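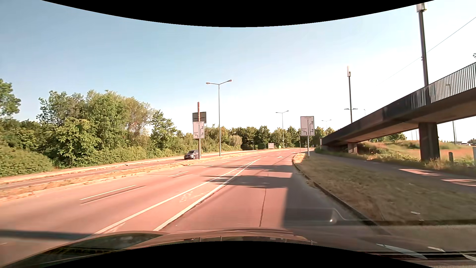 The schools program at Ellent wrote to us in June to say that the circus workshops should have come before the performance instead of after it, and that students who had already handled the equipment would have watched the show differently. We agree with the comment. The order has been reversed for all remaining stops, and the revised day plan is attached as Appendix A.

LOLENT CIRCUS ARTS
Interim Progress Report to the Malhotra Fund for Performance
Regional Touring and Workshop Program

Purpose of this report

This report covers the first half of the grant period. It describes the activity delivered to date, explains changes to the approved plan, and sets out the work still to be completed. Financial statements are submitted separately through the Fund's portal.

Activity to date

The approved plan calls for a touring production with a small ensemble of aerialists, acrobats and jugglers, performed in towns that do not have a regular season of live work. Each visit includes a public performance and a workshop for local participants. The production was built and rehearsed at the Lolent studio over the winter and opened in the spring.

Total attendance at the public performances now stands at 700. Workshop places are limited to 30 per session for safety reasons, and every session so far has been full. A waiting list was kept at each venue. Where the school or hall was willing, participants on the list were invited to watch the company warm up on the afternoon of the show.

Audience response has been strongest for the partner acrobatics and for the closing ensemble piece. The silent clown sequence in the middle of the program was less successful in larger rooms, where people seated toward the back had trouble following the smaller gestures. The director has shortened the sequence and moved it downstage. We will report on the effect of this change in the final submission.

Changes to the approved plan

There have been two changes of substance. The first concerns the aerial rig. The original design relied on ceiling points in each venue, and the technical surveys showed that several halls could not provide the load certificates our insurer requires. The company now travels with a freestanding rig. It takes longer to install, and the get-in has been moved from early afternoon to morning as a result.

The second change concerns music. The score was to be performed live throughout. One musician was not available for the full run, and the trapeze act now uses a recorded track. All other acts keep live accompaniment. The composer has approved the arrangement – a copy of the signed note is on file. 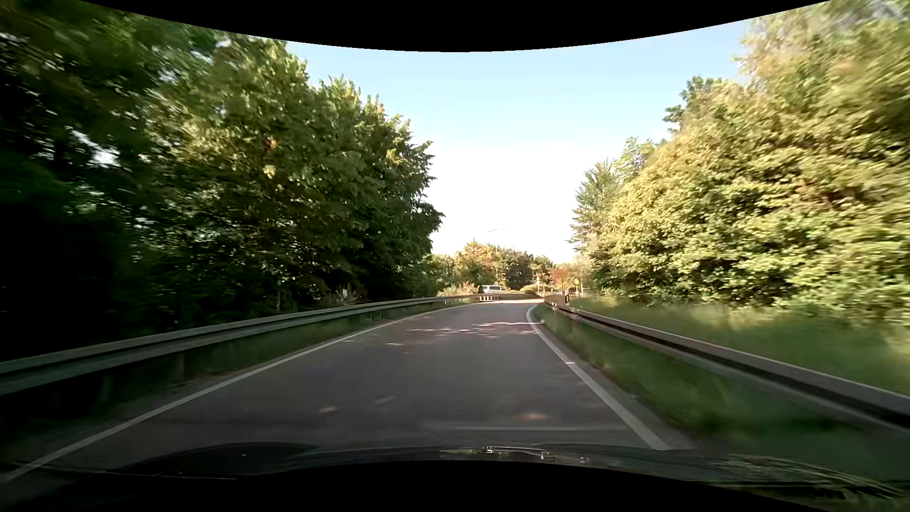
Will all six venues be visited before the grant period closes? The last visit, to the Fandmont Playhouse, has been confirmed by the venue and falls inside the grant period, with the load-out finishing the following morning.

Fandmont has asked for an earlier evening start so that families with younger children can attend. The company has accepted this. The workshop there will be held on the main stage, because the rehearsal room does not have the clear height needed for the low trapeze.

Access and participation

A relaxed performance was offered at each of the venues visited. House lights were kept at a low level, sound cues were reduced, and audience members could leave and return as they wished. Staff at the venues received a short briefing from our stage manager before the doors opened. Written feedback from families was favorable, although several asked for the running order to be sent out in advance. A one-page guide with running times has since been prepared and will be mailed with tickets.

Workshop participants were offered a choice of juggling, basic partner balance or low trapeze. Demand for low trapeze was much higher than we planned for. We have added a second teaching artist to that group and reduced the time given to juggling.
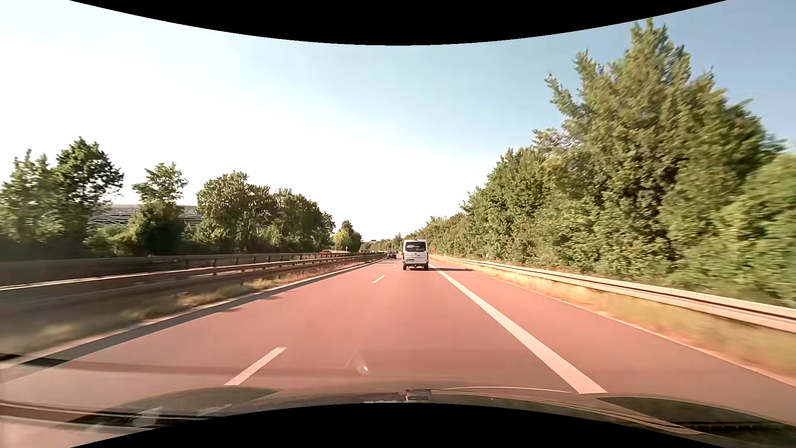 The working day for performers has been a concern since the rig was changed, and we have now adopted a written limit on combined travel, rigging and performance hours. No performer will be asked to work at height on a day that exceeds the limit. Venue order has been adjusted so that the longer journeys fall on days without a show. Those journeys are mostly on multi-lane highway of the reddish kind, with a shoulder on the right and perhaps a white van ahead in the same lane, and the driving itself is steady work. Even so, several hours of sitting leaves an acrobat stiff, and the physical therapist who advises the company has recommended a full rest period on arrival. This has been built into the call sheets.

Equipment and safety

The freestanding rig is inspected on assembly and again before the performance. Both inspections are logged and signed. One shackle was withdrawn after showing wear and was replaced from stock before the next show. There have been no reportable injuries during the period. Crash mats were found to be too narrow for the revised trapeze layout, and wider mats have been rented for the remainder of the tour.
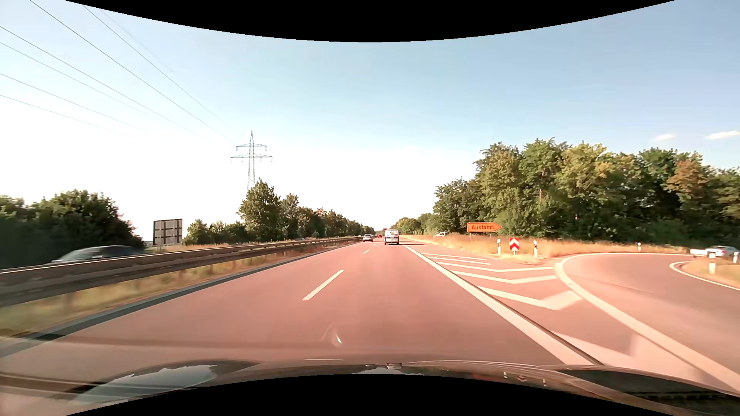 Submitted by: Gail Prentiss
Touring Program Manager, Lolent Circus Arts

Work remaining and requests to the Fund

The remaining work consists of the outstanding performances and workshops, a debrief with venue partners, and the final evaluation. Surveys will be collected on paper as well as online, as the response to the online form alone has been low.

We ask the Fund to approve the transfer of unspent musician fees to the equipment line to meet the cost of the mat rental. The total award would not change. We would also welcome a visit from Fund staff to the Fandmont workshop, which begins at 10 a.m. on Friday. Places for observers can be reserved through the company office.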